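The toy shelf that became one basket: a talk with the owner of Huaranga

Published August 4, 2019

Huaranga is a small toy lending room on the first floor of a house in Cleltham. Families pay a little each season and take toys home. I went there to ask the owner how she keeps order among so many small things, and she laughed before I had finished my question.

"Order is a big word," she said. "I have one basket where everything goes when it has no better place. Every child goes to it first. The nice shelves behind me, they do not look at them."

She started with 2 shelves, and now the room lends 3,000 toys in a year. Of these, 900 are balls. She likes balls because they are easy to wash and because they need no instructions. The spiky ones are asked for most. "A baby can hold the spikes even when the hand is still very small," she explained. "With a smooth ball it rolls away and then there is crying."

I asked her what belongs in a mixed basket. She answered that it should have something hard, something soft and something which makes a noise. She puts cloths between toys, and she does not throw away a drinks can only for being crushed.

"Children want what they see in the kitchen," she said. "I check the cans for sharp edges with my own fingers. If I am not sure, it goes out."

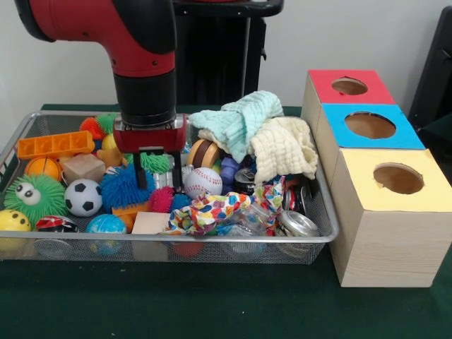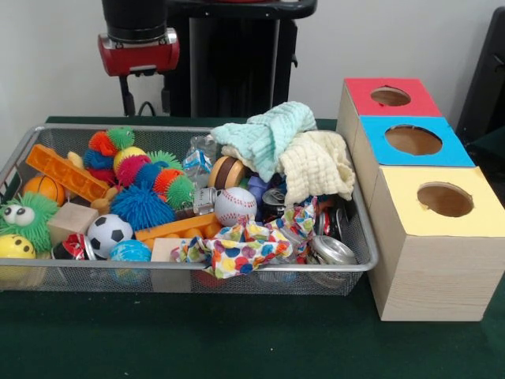
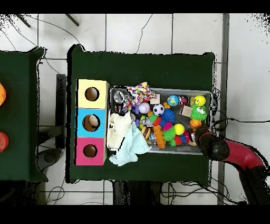
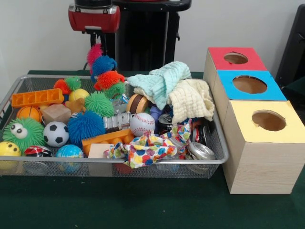 Football, baseball and the green one with the big eyes, all in together.

The boxes with a hole

We spoke also about sorting. She is fond of boxes with a round hole in the top, and she prefers a different colour for each. Her first ones came from Trodon, a shop which is closed now, and later she learned to cover the tops herself with coloured paper.

"I never say to a child, this is wrong. If he puts the bear with the balls, he has his reason. Maybe he thinks the bear is round."

For the youngest ones she offers only 2 boxes. With more, she finds that they stop sorting and begin to look inside the holes, and then the whole arm goes in. She does not mind this, but the parents want to go home.

Before I left I asked about new things. In November she will receive wooden blocks from Maser, a workshop near the river, and she is still looking for a place to put them. I suggested the basket. She said the basket is full, and went to make us tea.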